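Lurnstead Household Collection
Gallery: Kitchen Wares of Everyday Use

The Lurnstead Household Collection holds 2491 items connected with the preparation of food and the care of the home. This gallery presents a small selection from the kitchen section, with particular attention to the washing, draining and wiping of things. The items are ordinary ones, and many visitors will have something similar in a cupboard at home.

The section was arranged by Hartmut Kramer, who joined the Collection from the Zaugg bequest and remains responsible for its catalogue. It now fills 15 drawers in the Brivdale Room. Plastic wares are kept apart from enamel and tin, and textiles are stored flat in the two lowest drawers. Colanders and strainers are grouped by shape, with oval forms placed before round ones.

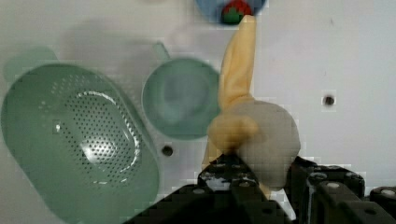 Large oval colander with tab-shaped handle, smaller round bowl with short handle, both in muted green; yellow cloth.

The colander has small round perforations set close together in an oval pattern across the bottom of a shallow basin, with a smooth raised rim. Wares of this form are suited to rinsing salad leaves, berries and pulses. The cloth is catalogued with the textiles, under drying and wiping.

Visitors wishing to compare colanders in other materials may ask to see the Brorko gift, a group of 47 draining and sieving utensils received in January. The gift has been listed in full, although the measurements of several pieces are still to be checked. A printed list is available at the enquiry desk.

Items may be viewed by appointment between 10 a.m. and 4 p.m. Requests should give the drawer number where it is known. School parties are asked to write in advance, as the Brivdale Room can seat only eight pupils at a time.

Reproduction of gallery pictures for private study is permitted without charge. For all other uses, please apply in writing to the Collection office.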